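MEDIA RELEASE

Teltham Community Legal Centre completes records transfer to Brivwood

1st January

Teltham Community Legal Centre has completed the transfer of its closed client and administrative records from the former Dostik Street premises to its new offices at Brivwood. The work began in October and was finished before the Centre's summer closure. A total of 3,438 paper files have been checked against the register, placed in labelled file boxes and assigned a cabinet in the new records room.

The Centre will reopen to the public at Brivwood following the holiday period. Clients with current matters do not need to take any action, and existing telephone numbers and email addresses remain in use.

Antonina Lytvynenko, Chief Executive of the Centre, said the transfer had been planned as a full review of the Centre's holdings.

"We had records in hallway cupboards, under the stairs and in a storeroom that also housed the photocopier paper," Ms Lytvynenko said. "Moving them in that state would have carried the same difficulties to a new address. Each file was opened, its retention date confirmed and its entry in the register corrected where necessary before it went into a box."

New storage arrangements

The records room at Brivwood has been fitted with 20 low two-door cabinets, supplied and installed by the joinery firm Zakharchenko. The cabinets replace the open metal racking used at Dostik Street, which had been in service for more than 16 years and did not allow records to be kept out of sight of visitors.

The cabinets have a light wood-grain finish and a single interior shelf. The doors open fully to either side, so that boxes can be put in and taken out without catching on the door edge. The flat top of each cabinet serves as a working surface where boxes may be rested while labels are read and the register is consulted.

Closed records are held in blue plastic file boxes with a label on the spine and a finger hole for withdrawing the box from the shelf. Spine labels carry a barcode linked to the register. Under the previous system, boxes were identified by handwritten numbers, several of which had been duplicated over the years.

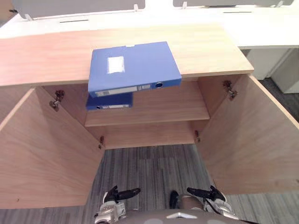

Procedure for staff

The Centre has adopted a revised records handling procedure, effective from the date of reopening. Under the procedure:

Boxes are to be returned to their assigned shelf by close of business on the day they are withdrawn. Cabinet tops are not to be used for overnight storage.

The barcode is to be scanned when a box leaves the cabinet and again when it is returned.

Boxes are to be stored with the spine label facing the doors.

No loose papers are to be placed in the cabinets. Papers awaiting filing are kept in the tray at the records desk and processed each Friday.

Any box with a damaged or missing label is to be taken to the records desk for relabelling before it is shelved.

Nadiia Vasylenko, Records Manager, said the procedure had been tested during the final weeks of the transfer and amended in response to comments from staff.

"Our solicitors and reception staff were asked to find a set of files using only the register and the cabinet numbers," Ms Vasylenko said. "Their comments led to two changes – larger numbers on the cabinet list, and a separate section for matters closed in the past year, as those are the files most often requested."

Access to closed files

Former clients may continue to request access to their files in writing or in person. Proof of identity is required. Requests lodged during the closure will be processed in the order received once the Centre reopens. Clients who were previously advised that a file could not be located are invited to renew their request, as a number of misfiled records were identified and re-registered in the course of the transfer.

Records that had passed their retention date were set aside for secure destruction in accordance with the Centre's retention schedule. A register of destroyed records has been prepared and will be held permanently at Brivwood.

The Dostik Street premises have been vacated and the keys returned to the landlord. Mail addressed to the former premises will be redirected to Brivwood for a limited period, and correspondents are asked to update their records at the earliest opportunity.

Media enquiries should be directed to the Office of the Chief Executive, Teltham Community Legal Centre. Enquiries concerning closed files should be directed to the Records Manager.

ENDS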